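Durombridge Community Boards > Home & Garden > Laundry and Linen

Topic: Fleecy blankets on the bed all winter - how often do you wash yours?

rosehip_80
27 February 2019
Settle something for me please. My sister reckons a big plush blanket should go through the wash every 2 weeks if it's on top of the bed. I do mine when the clocks go back in October and again in spring, and that's your lot! We've got a sheet and a duvet under it so it hardly touches anybody. She went quite pale when I told her (she irons tea towels, mind you).

Nulville Nan
Twice a year?? I'm with your sister, sorry love. Think of what gets put down on it. Coats, handbags, the cat. Mine goes in every month, cool wash, no softener, and it's still as soft as when I bought it off the market.

tubbs
Every month is daft for a thing that size. My machine can't even turn one over when it's wet, it just sits there and thumps. I take ours to the launderette on Iyer Street, big drum at the end, and do it three times a year. Takes 20 minutes to walk there with it in a bag and I look like I'm moving house.

Rekha Raju
I'm somewhere in the middle. I shake mine out of the window most weekends and wash it when it starts to look flat. The flattening is what bothers me more than dirt, to be fair - once the pile goes you never quite get it back. Tumble drying did for my old one, it went all crispy at the corners and my husband said it was like sleeping under a doormat.

The rose one on our bed now only ever gets line dried, and the pink hasn't faded at all. I do use it as a folding table, so Nan has a point about things getting put down on it! 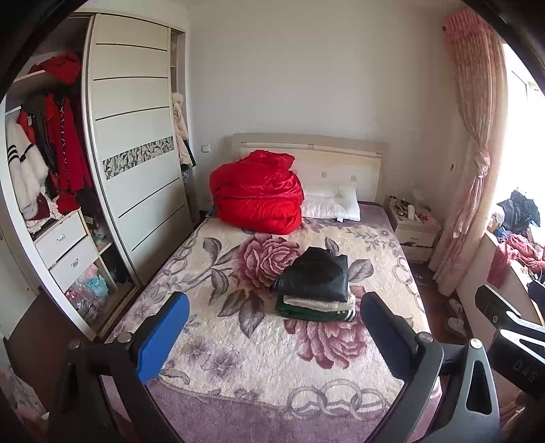 Re: Fleecy blankets on the bed all winter

Nulville Nan
Oh I like those roses Rekha, my mum had one very like it. But a leather jacket on a cream blanket! I'd be a nervous wreck. Dye comes off on everything in our house.

Rekha Raju
Never had a mark from it yet, touch wood. It's an old jacket, any dye that was coming off came off years ago on my car seats.

tubbs
Can we go back to softener a minute. Nan says none, my mother-in-law says half a cap, and the label on mine just has a lot of little triangles on it. Which is it?

Pramila Semwal
None. I worked in the linen room at the Jisstead for years and we never put softener near anything fleecy, it coats the fibres and they clump. Half the normal powder too, and an extra rinse. Don't go above 30 or so whatever your neighbour says. If it's gone flat, brush it with a soft clothes brush while it's still a bit damp, all in one direction. You'd be surprised.

And I'm sorry rosehip but twice a year is fine if you've got a proper duvet cover under it and no pets. I'd do the duvet cover every week and leave the blanket be.

rosehip_80
THANK YOU Pramila. I'm printing this out for my sister. No pets here, unless you count my son.

Nulville Nan
Well I shall carry on as I am. I've got 200 pegs and a good drying wind up here, may as well use them.

tubbs
Tried the brush on a corner tonight and it has come up a bit, so I'll do the rest at the weekend. Does it matter if it's a shoe brush? A clean one.

Pramila Semwal
Too stiff, it'll pull. A baby's hairbrush is better if you've no clothes brush, they're cheap enough from the chemist.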